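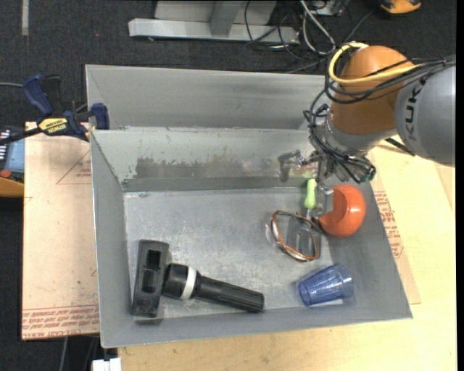 The Proof at Vurkstead

The Board of Examiners at Vurkstead met in the upper library to consider the matter of Jeptoo Mabula's textbook. It had been submitted for adoption in the first-year course in logic and ran to 696 pages, with an appendix on sets.

Dr Joyce Lukumay, in the chair, drew the attention of members to page 200. A theorem there was stated in full. Beneath it, where the proof should have been, the author had written: "The reader will see this in December."

"It is an error of the press," said Mr Idrisa Were.

The author was asked to attend. She confirmed that the sentence was hers and that the printer had set it correctly. She had taught the course at Todby for 20 years, and in each of them the students had failed to follow the proof in the autumn and had followed it without help before the winter recess. She had tried moving the chapter. She had tried a longer proof and a shorter one. In the end she had left it out.

"And those who do not see it?" asked Dr Lukumay.

"They write to me."

Mr Were observed that the regulations required every theorem in an adopted text to be proved or referred to a source. Miss Kerubo Kinyua, the junior member, asked whether a month could be regarded as a source. The question was referred to the clerk, who consulted the regulations and found that the word had been left undefined.

The Board adjourned for tea. On its return Mr Were was found to have covered 2 sheets of paper with symbols, the second of them largely crossed out. He asked that the item be deferred. Dr Lukumay enquired until when.

Mr Were looked at the window for some time. It was raining on the quadrangle — a thin spring rain — and a porter was bringing in the chairs.

"I should prefer not to say," he replied.

The item was deferred. Miss Kinyua signed the attendance book, borrowed the clerk's copy of the textbook, and carried it home under her coat.

Related items
The Lecturer's Second Axiom
A Short History of the Empty Set, by Jeptoo Chege
Letters to Temba on Inference
Reading Lists: First-Year Logic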